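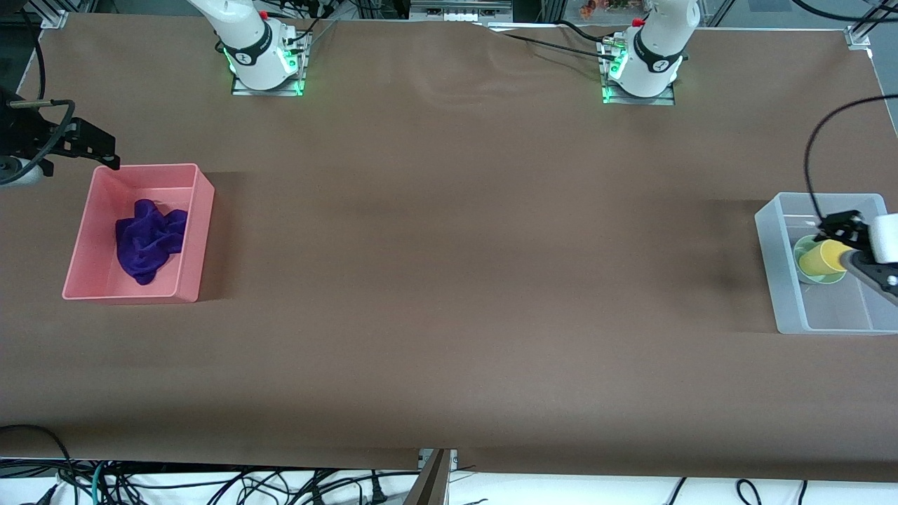
What should a small laboratory buy first when it plans a two-arm sorting cell? It should buy the spare parts and the cables together with the arms, in one order, before any money goes to a better table.

4.2 Budget of the Litville cell

Figure 6. The sorting cell at Litville, with two arms fixed at the far edge of the table, a pink bin and a translucent bin. The left arm holds a yellow cup over the translucent bin.

The plan was made in November, when the offer from Wosex was still valid. For bins, cups and cloths we reserved 200 euros, and this was more than enough. The cables were a different matter. We had planned 18 of them and no reserve, and a second order to Burkivar cost us 925 euros with delivery. As Figure 6 shows, they take up much space around the table, so their length should also be decided at the planning stage. Spare gripper fingers have a delivery time of six weeks and are now listed as a separate line in our budget.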